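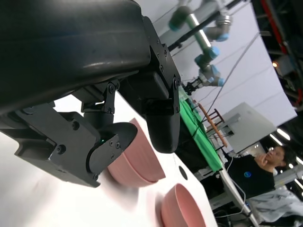

Renji Oda

Section 5. Setting out and stacking the bowls

Use this section after the tables are in position (Section 4) and before the first serving of the day. It covers the pink bowls, the white table, the green cloth and the slatted rack. Cups and trays are in Section 6.

5.1 Before you start

Clear the white table completely. Anything left over from the day before goes back to the Primside cupboard, including lids.

Wipe the tabletop with a damp cloth and a drop of dish soap, then go over it again with plain water. Let it dry. The pink bowls leave a faint pink cast on the white surface under the bright lights. It is a reflection and will not wipe off, so don't scrub at it.

Check the small round hole near the far edge of the table. It is meant for a cord. If crumbs have collected around it, brush them toward you and into your hand.

CAUTION: Do not push crumbs or water into the hole. The power strip is fixed to the underside of the table.

5.2 Laying the green cloth

The green cloth goes on the second table, on the far side of the white one. It marks the place where bowls wait after they have been used.

1. Shake the cloth out away from both tables.
2. Lay it with the hemmed side down.
3. Pull it forward until the edge hangs over the front of the table. A hand's width is enough.
4. Smooth it from the middle outward. A fold under a bowl will make it rock.
5. Check that the hanging edge does not touch the floor.

Note: There are two cloths. Wash them in turn, on cool, and separately for the first few washes. The Darnow cloth we had in February turned a load of dish towels green.

5.3 Setting out the bowls

The bowls are stored nested. They have a matte finish and will grip each other if they were put away damp.

1. Take a short stack from the cupboard with both hands. Carry no more than six at a time.
2. Set the stack down in the middle of the white table.
3. Separate the bowls one by one. Hold the lower bowl by its outside and lift the upper one by the rim, turning it slightly as it comes up.
4. Look inside each bowl for dust, dried food or scratches.
5. Place the bowls rim up, a little apart from each other and well back from the edge.

If two bowls will not come apart, do not pull harder and do not use a knife. Lay the pair on its side on the table and roll it gently back and forth under your palm. If they are still stuck, stand the lower bowl in warm water for five minutes, fill the upper one with cold water, and try again.

Note: A bowl lying on its side is easy to mistake for a single bowl. Look for a second rim line near the base. If you see one, there is another bowl nested with it.

CAUTION: Bowls on their sides roll. Do not leave one that way when you walk off – turn it upright first, or put it back in the stack.

5.4 Returning the bowls

1. Scrape food into the bin before the bowl goes anywhere near the cloth.
2. Place used bowls on the green cloth, in one layer. Do not nest them dirty.
3. When the serving is over, carry them to the sink in small stacks and wash them right away. Tomato sauce and curry will stain the pink if left overnight.
4. Rinse, shake off the water and dry each bowl with a clean towel, inside and out.
5. Leave them to air for 14 minutes on the white table before stacking. Set the kitchen timer.
6. Stack with all the rims level. A stack that leans has something caught in it – a bit of food or a scrap of paper towel.

Do not use the scouring side of the sponge. It puts shiny marks on the matte surface, and they don't come out.

5.5 The slatted rack

The wooden rack stands just beyond the green cloth and stays there. Its slats are thin and were not made to carry weight.

– Do not stack bowls on it.
– Do not lean on it to reach across the cloth.
– Dust between the slats with a dry brush once a week. Keep water off them.

If a slat works loose, leave it in place, put a piece of tape on it and write it in the repair book. Use the Ichikawa wood glue from the drawer only if you have done this repair before.

5.6 Count and storage

A full set is 27 bowls. Count them when they go back in the cupboard and write the number on the sheet inside the door. If the number is short, check for nested pairs first, then the sink, then the cloth (bowls have gone into the wash bag with it before).

Chipped bowls do not go back in the stack. Put them in the Pedent box on the bottom shelf and note the date on the sheet. Replacements take around six weeks, so send in the order when the first one goes in the box.

Sheet last revised Sat 28 August.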